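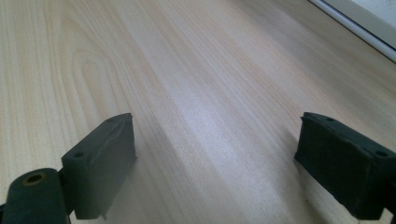 Maëlle Zacharias wrote back on the draft this morning that the rule about resetting between episodes is too loose as it stands, and that two people reading it will do two different things. She would like the start pose written as a position on the table, with the jaws open, both hands, every time. She also asked who checks it.

Fair on both counts. Version 6 of the handling rules had "return to start, then begin." I have been reading that as hands back over the near half of the table, jaws open, a still pause, then go. Lemieux reads it as lift off and go again. The Skorkdale batch has both habits in it and we only caught it when somebody tried to trim the episodes by script and the script could not find the starts.

New wording, for comment:

1. Clear table before the first episode of a block. Anything that belongs to the task goes on after the clear-table take, never before it.

2. Start pose: both grippers low over the near half, jaws open, pads facing each other. Hold it still. Say "go" aloud if there is a second person in the room.

3. End pose is the same as start pose. An episode that ends anywhere else gets marked short and stays in the log as short. Do not redo it under the same number.

4. Pads get looked at before every block. Covering lifting, torn or frayed at a corner: write it down, with left or right. Whether to re-wrap is for whoever has the bench that day, but the note is not optional. A pad that was re-wrapped in the middle of a block splits the block in two.

On 4, I went back through the old sheets and the column for pad condition is blank on most of them. Zukano's are the exception. Going forward a blank counts as not checked.

Maëlle's second question, who checks. For now the person who did not run the block reads the first and last episode and signs the sheet. When one person is in alone it waits until the next day. I know this slows down release. We sat at 2695 episodes on Friday and the target is 4000 for the household set, so there is room to hold a few back. 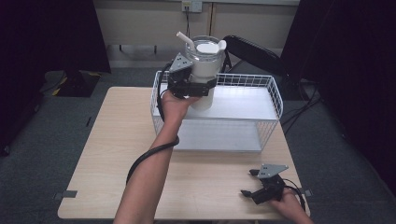 Cable rule next, and I expect arguments. The old text said to keep cables "out of the way," and everyone agrees with that and does it differently. I want it to say that the cable leaves the gripper along the forearm or goes straight off the side of the table, and that it never crosses the other hand's half. Running the left one down the forearm with a loop past the wrist leaves enough slack for a lift over the basket walls with the tumbler, and the right one can trail off the right edge while that hand stays low. What I do not want is a cable under an object. A basket set down on a cable sits crooked, and then every placement into it is off by a little and we end up arguing about calibration.

Still to settle on cables: whether we tape at the wrist. Lemieux is for it. I am against it if it means the operator needs help to get out of the rig. Anyone must be able to put both tools down and step back without undoing anything. That one is a safety rule and it goes on page one, above the data rules.

Drinkware. The Latside checklist we started from has lids on, nothing inside, for anything lifted above the table. I copied it over unchanged. It has no line about straws. Proposed: a straw stays in the position it had at the start of the block. If it gets knocked, finish the episode, note it, and put it back before the next. Same for flip tabs.

The idle hand. Draft says the hand that is not working stays over the table, open, and does not rest on the object or the container. Two people have asked if it may help steady the basket. No, unless the task card says two-handed. If it helps on some and not on others we have a mixed task under one name, and I spent most of June sorting out one of those (76 episodes, relabeled by hand, never again).

Table position. Clips on the edges are not to be moved during a block. If one is bumped, stop and write the time.

To do:

— send wording of 2 and 3 to Maëlle, ask if "near half" is tight enough or if she wants tape marks
— add left/right boxes to the pad column
— print the sheet with the signature line at the top, it gets missed at the bottom
— ask Zukano for a copy of the filled-in sheets to use in training
— decide on wrist tape after Lemieux has tried stepping out of it alone

Version 7 does not go up on the wall until the cable part is agreed. Until then run version 6 with the new start pose, and write "6 + pose" on the sheet.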